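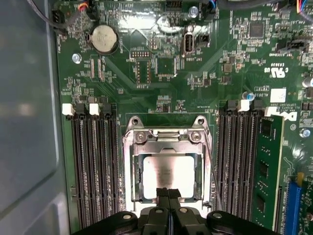 *Paddock Notes, No. 11*

**Tultonbridge Sprint: questions from readers, with replies by Birsen Kırmızıgül**

June 17, 2023

The club series has a new format for the Tultonbridge round, and the organizers have sent out a cheerful four-page bulletin about it. I've read it twice. Your questions were better than the bulletin, so I've answered those.

## What has changed?

Saturday-style sprints are in. There used to be one long race per class. Now there's a short sprint that sets the grid for a main race later the same day. The organizers say this means "more action for fans." It also means twice as many first corners, and the first corner at Tultonbridge is where most of the broken fairings come from.

## Do sprint points count toward the title?

Yes, at half value, rounded down. A rider who wins the sprint and crashes out of the main race can still leave with a decent score. Whether you like that depends on who you support. Remzi Kozan's fans wrote in to say it's a great idea. He's quick over short distances and has trouble with his rear tire after that, so I can see why.

## Is Kozan really a title contender now?

He's 3 points behind Chalerm Paisan, so on paper, sure. I'd like to see him do it on a hot track with a full tank before I get excited. His last good result came in a race that was stopped early for rain.

## What is the Trindirex tire rule?

Trindirex is the only tire supplier from this round on. Each rider gets one front and two rears for the whole meeting, marked at tech inspection. The reason given is cost. I asked what a set costs compared with last season and was told the figures were "being finalized." They were being finalized in December too.

## Can I bring my own spare wheels?

You can bring the wheels. The rubber on them has to carry the inspection mark. If you puncture a marked tire you can ask for a replacement, and you start from the back of the grid if you get it.

## Will the 80 cc juniors run at Tultonbridge?

They're on the timetable, first thing in the morning, before the food stands open and before most people get there. Zübeyde Bozkurt, whose daughter rides in the class, wrote to ask if it could be moved to the middle of the day. I passed that on. The answer was that the schedule is "under review," so set your alarm.

## Does the Canpolat team have an unfair advantage?

This one comes up every round. Canpolat has more mechanics than anyone else and a nicer awning. Their bike has passed inspection every time it's been checked. I've heard three separate theories about their fuel and not one came with a sample or a signed protest. If you think you have something, the protest form is at the race office and there's a fee. You get it back if you're right.

## The bulletin says the lap record will fall. Will it?

The bulletin says that every year. The new surface at the hairpin is smoother, I'll give them that, but the curbs on the back straight were raised at the same time and riders can't use them the way they did. Serpil Kurtuluş tested there and told me she was slower in the last sector on every run. I wouldn't put money on it.

## How do the live timing screens work?

Zalomell is running timing this season. You follow it on your phone through the series page, no account needed. At the last round the gaps froze for several laps and then showed a leader who was parked in the pits. They say it's been fixed. Bring a stopwatch if you care about the gaps.

## What was the real attendance last year?

The gate count was 1529. The sponsor brochure uses the words "several thousand," which I suppose covers people who could hear it.

## Where do I park?

The field on the east side, through the lower gate. The upper gate is for teams and they do turn cars around. If it rains the field gets soft, and the tow tractor charges by the car.

## Can I get a refund if the sprint is canceled?

Not if the main race goes ahead. It's in small type on the back of the ticket. If the whole meeting is called off, your ticket is good for the next round and there's still no cash refund.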